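Capítulo 4
Quem redesenha o mapa: municípios, distritos e a difícil arte de dividir

Quando comecei a dar aulas de instituições políticas, tinha o hábito de abrir o semestre pelos parlamentos nacionais, com os seus plenários solenes e os seus regimentos intermináveis. Foi uma aluna, Thoa La, quem me fez mudar a ordem das coisas. Ela levantou a mão logo na primeira semana e perguntou por que razão a rua onde morava pertencia a um município e a padaria da esquina pertencia a outro. Confesso que não soube responder na hora (fui estudar, claro, e voltei com uma resposta comprida demais), e desde então este assunto ganhou um capítulo só para ele.

Os limites entre unidades locais parecem, para quem olha um mapa escolar, tão naturais quanto um rio ou uma serra. Às vezes seguem mesmo o rio e a serra. Com muita frequência, porém, são o resultado de negociações demoradas, de heranças administrativas, de uma estrada que mudou de traçado, de um imposto que alguém queria cobrar — ou deixar de pagar. Vamos acompanhar neste capítulo o caso de Drilik, um distrito que passou anos tentando emancipar-se do município de Nokano, e que servirá de fio condutor até o final da unidade.

Drilik tinha 42 ruas oficialmente reconhecidas, uma escola, um posto de saúde e a convicção, muito firme entre os moradores mais antigos, de que pagava mais do que recebia. A proposta de emancipação foi apresentada em abril pelo vereador Quang Hứa, que reuniu assinaturas de porta em porta e acabou conhecendo o distrito melhor do que gostaria a prefeitura. Do outro lado estava Lanying Xu, secretária de finanças de Nokano, para quem a separação deixaria dois municípios pobres no lugar de um remediado.
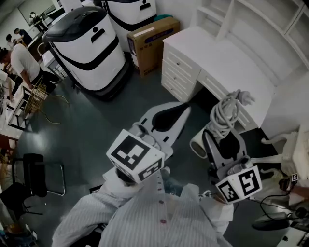 Tempo de leitura: 4 minutos

Repare, leitor, que os dois tinham argumentos respeitáveis, e peço que resista à tentação de escolher um lado já na segunda página! A literatura costuma distinguir o critério da proximidade, segundo o qual as decisões devem ser tomadas tão perto quanto possível de quem as sofre, do critério da capacidade, segundo o qual só convém entregar uma tarefa a quem tem meios para cumpri-la. Quang Hứa falava a língua do primeiro; Lanying Xu, a do segundo. Boa parte dos debates sobre descentralização, seja qual for o país, repete essa conversa com outros sobrenomes.

A consulta aos moradores terminou com 52 por cento dos votos a favor da emancipação. Um resultado tão apertado levanta uma pergunta que retomaremos na seção 4.2: quem deveria ter votado? Em Drilik, votaram apenas os residentes do distrito. Lâm Quan, advogado da prefeitura, sustentou que a perda de território dizia respeito a todos os habitantes de Nokano e que todos deveriam ter sido ouvidos. A resposta depende do que diz a lei, evidentemente, mas depende também do que entendemos por população interessada, expressão que parece simples até o dia em que precisamos aplicá-la.

Antes de seguir adiante, vale a pena fixar alguns termos que aparecerão muitas vezes.

Emancipação: criação de um município a partir de parte do território de outro.
Fusão: união de dois ou mais municípios em um novo.
Anexação: incorporação de uma área a um município já existente.
Consulta prévia: votação em que a população interessada se manifesta sobre a mudança proposta.

A seção 4.1 trata da história dos limites municipais e pode ser lida com calma, de preferência com um mapa da sua região ao lado. Quem já estudou o capítulo anterior, sobre receitas locais, vai reconhecer ali várias ideias, agora postas para trabalhar.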